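Ticket: Neighbor matching list sends visit requests to people who have stepped down
Opened by: Noboru Oda, Kullanholm Neighbor Visits
Product: Brustemis scheduling, hosted
Priority: Normal, raised to High
Status: Closed

Original report

We run a home visiting program for older residents in Kullanholm. People sign up to visit, we match them with someone nearby, and Brustemis sends the visit requests by email or text. We have 700 people on the list, counting both sides.

Since the July update, requests have been going to visitors who told us they were stopping. Their records are set to Inactive. When I open a record the status is correct, but the person still gets the Monday request. One of them moved out of town in the spring and has now been asked to take a resident to the eye clinic.

The other half of the problem is worse for us. A request that goes to an inactive visitor counts as sent, so it does not go to the next person. The resident waits and no one is told. I found 10 of these by going through the log by hand.

What I have tried:
Setting the status to Active, saving, then setting it back to Inactive. No change.
Removing the phone number. The text stops but the email still goes.
Logging out and using a different browser.
Running the match preview. The preview leaves the inactive people out, as it should. The real send includes them.

Reply from support

Thank you for the detail, the point about the preview is useful. Please send us the record numbers for three of the affected visitors and tell us whether they belong to a saved group. Please don't delete the records, as that would also remove their visit history.

Reply from Noboru Oda

Record numbers sent by secure message. All three are in a saved group called Zultevmont Road. I checked the rest and every one of the affected people is in that group or in Nomura Court. Visitors who are inactive and not in a saved group did not get requests.

Both groups were made before I took over the program. I can see the members but the edit button is gray for me.

Reply from support

That matches what we see. Saved groups made in the old version keep their own copy of the member list. The preview reads the live records. The send reads the group copy, and the copy was not refreshed when the update went in. A status change made after the update is therefore missed for anyone in an old group.

The edit button is gray because the groups are owned by an account that has been closed. We have moved ownership of both groups to you.

Steps to clear it at your end:

1. Go to Settings, then Sending, and turn on Pause all requests. Requests already sent are not affected.

2. Open Groups and choose Zultevmont Road. Click Edit, then Rebuild from records. Leave the page open until the green bar is full. With a group of this size allow 20 minutes.

3. Do the same for Nomura Court. Do not run both at once.

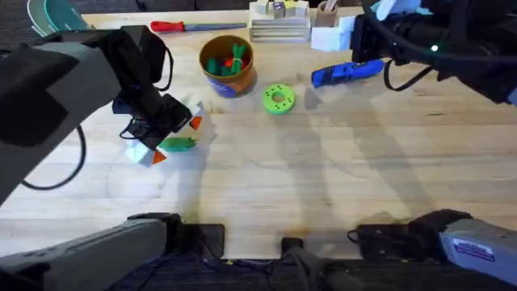 4. Open the Sent log and filter by Visitor status: Inactive. Tick each open request and choose Return to queue. It will then go to the next available visitor for that resident.

5. Run the preview again and use the new Compare with send button. The two lists should be the same.

6. Turn off Pause all requests.

Reply from Noboru Oda

Steps 1 to 3 went fine. At step 4 the filter showed nine open requests and I was expecting 10. The missing one is a grocery trip that was marked Done by hand. I phoned the resident and her niece had taken her, so that one can stay as it is.

Compare with send shows one difference, a visitor listed twice in Nomura Court with two spellings of her last name.

Reply from support

Please merge the two records from the People page, keeping the one with the background check attached. Rebuild Nomura Court once more afterward.

Reply from Noboru Oda

Merged and rebuilt. The lists are now the same. I turned sending back on and watched the Monday run. No inactive visitor got a request, and the returned ones have all been picked up except a garden visit, which I will place by phone.

Please keep this open until the next Monday run has gone through.

Update from Noboru Oda

Second run was clean. OK to close.

Closed by support, 16 Nov 2025
Cause: outdated member copies in saved groups made before the update.
Fix: group ownership moved, groups rebuilt, open requests returned to queue.
Follow-up: a change request has been logged so that sends read the live records.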